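Search this handout Go Clear

Household Skills, Unit 9: Clearing and Resetting a Small Table
Handout to keep with your course folder
16 October 2022

Most of the trouble in a small kitchen comes from the table. Things get put down on it in the order they arrive, and they stay in that order. This unit covers how to sort what is there, what may be stacked, and where small loose items go.

Start by naming the groups. Dishes that hold food are one group, jars and dry goods are the second, and anything that isn't kitchenware is the third. Do this before you pick anything up.

A stack should go from wide and heavy at the bottom to narrow at the top. A mug laid on its side in a plate takes up the whole plate and can roll, so it is the first thing to come off. 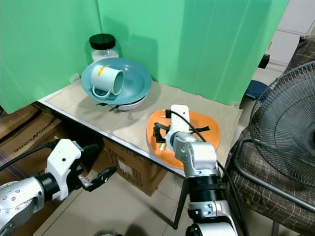

Griko wrote in that at their house the mug always goes in the top dish, because there is no shelf to spare, and asked whether that counts as wrong. It is fine for carrying a short way. For storage, stand the mug up or hang it.

Utensils under a stack are a separate problem. Handles left under a bowl make it rock. Pull them out and put them in the drawer or a cup before you build anything on top.

Bowls and mugs in use should stand on their bases. A bowl tipped on its side next to a mug is easy to knock. When you have a spoon to place, set the bowl down flat first and then lay the spoon inside it or to the right of it.
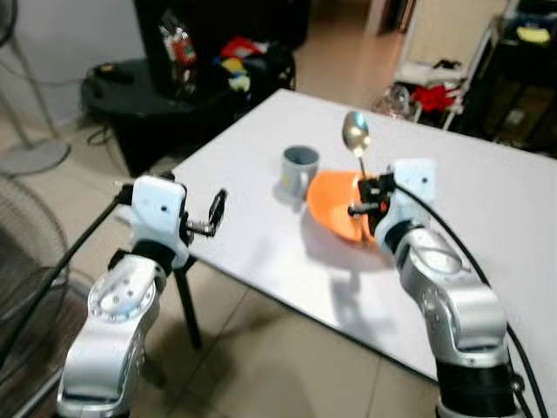
Ó Flaithearta
Course Instructor, Household Skills

For the practice round, use a table with very little on it. One mug, one bowl, and one spoon are enough. Work from the back edge to the front, and keep a hand's width clear along the front edge at all times.

Now the jars. A clear jar with a screw-top lid should be labeled, even when you think you know what is in it. Salt and sugar look alike through glass. Write the contents and the month (October, for this batch) on tape. Keep jars to the front of the dishes or on their own shelf. A jar behind a wide bowl gets forgotten.
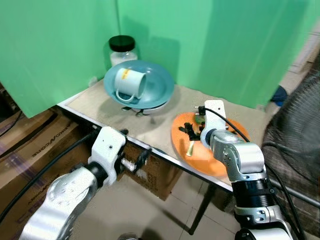
Small pieces go on a flat plate or board while you sort them. Choose one with a raised rim so they stay put. Food goes on one plate and everything else on another.

Last is the reset. Put back only what the next meal needs. For a bowl of soup or cereal that means the bowl, a cup behind it and to the left, and the spoon. Leave the rest of the surface bare, then check the floor under the table and move anything you could trip on.

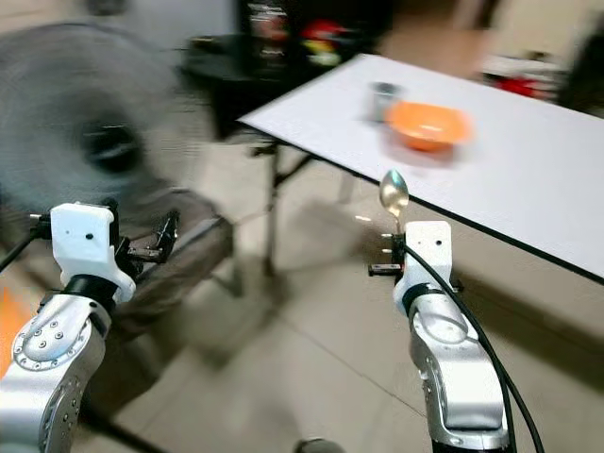 Once the table is set, go back to the counter and put away whatever you moved there. Many students skip this step and end up with a clear table and a full counter. Fill in page 17 of the workbook before the next class.

3 comments

Kodico: Is masking tape all right for the jars? Mine peels off in the wash.
Golar: I take the tape off before washing and put on a new piece.
Griko: Thanks for the answer about the mug. I put up two hooks.

Contact the course office | Copyright Household Skills | Back to top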